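The case for the pouch

I have come round to the view that most storage advice starts at the wrong end. It starts with shelves, drawers and the big plastic boxes that go under beds. It should start with the small soft bag, the kind that costs next to nothing and holds a charger, a pair of earphones and a lip balm. A house with enough of those needs far less furniture.

I moved last November from a house with a utility room to a flat without one. Before the move I did what people do and bought containers. I spent 300 pounds on them, most of it at Nerkell, and a good part went on a drawer unit with 20 compartments that I had seen recommended in several places. The compartments were all the same size. My belongings were not. Within a month half of the drawers held one battery each and the other half would not shut.

The drawer unit now holds seeds and picture hooks, and does that well enough. What sorted out the rest was a handful of fabric pouches, bought a few at a time. Sewing things went in one, bicycle lights and their leads in another, plasters and tablets in a third. They went into open baskets on the one shelf I had, and the shelf has stayed in order since.

The reason is simple. A rigid box takes up the same room whether it is full or empty. A pouch with two things in it is the size of two things. When it is empty it folds flat or gets stuffed behind something else, and it does not ask to be dusted. It can also be carried to where the work is. I used to take a screwdriver from its drawer to the bathroom and leave it there. Now the whole bag goes to the bathroom and the whole bag comes back.

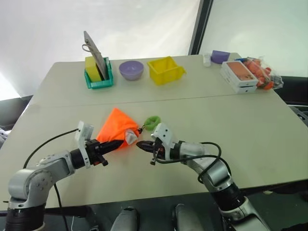 Colour matters more than I expected. My first pouches came from Muvano in a set of matching greys, and they looked very smart on the shelf. I opened three of them every time I wanted the scissors. Tasteful storage has this problem in general: it is designed to disappear, and then it does. I have since replaced the greys with orange, green and a rather loud yellow, and I can find things from across the room. Visitors have remarked on it, not always kindly.

A tag or a key ring helps as well. A bright loop on a short cord gives you something to catch hold of when the bag has slipped to the bottom of a rucksack, and it can be hung on a hook. I put a ring on every pouch that leaves the house. The ones that stay at home manage without.

There are fair objections. Pouches slump. They cannot be stacked, and anything fragile has to go somewhere firmer. I keep glasses in a hard case and always will. You also cannot see inside them, which is why people like clear boxes, though in my experience a clear box full of cables shows you a lot of cables and no more than that. And a soft bag needs something with sides to live in. Loose on a shelf, a dozen of them slide into a heap by the end of the week. So I am not arguing against plastic altogether. A cheap caddy, a bowl or an open basket does the job, and it is better without a lid. Lids are where good intentions stop. If putting something away takes two hands, it gets left on the table — at least in my home.

What I object to is the price of the alternative. Laskowska sells a fitted cupboard system for small flats, and the version that would fit my hallway was quoted at 1,797 pounds before delivery. I am sure it is well made. It would also fix in place, to the centimetre, a guess about what I will own in five years. I could not have made that guess correctly five years ago, when I owned a tent and no printer.

Zoltolon, the market stall turned shop where I buy most of mine, sells plain zipped pouches out of a bin by the till. They wash at 30 degrees. The zips last a couple of years if you do not force them, and the fabric goes a bit limp after a few washes, which I count as an improvement.

My advice to anyone about to order a wall of drawers is to wait a season. Buy a few bags in colours you would not paint a room, put one kind of thing in each, and stand them in whatever open tub you already have. Then see what is still lying on the table. Some of it will need a proper cupboard. In my case it was the iron and the good tablecloth.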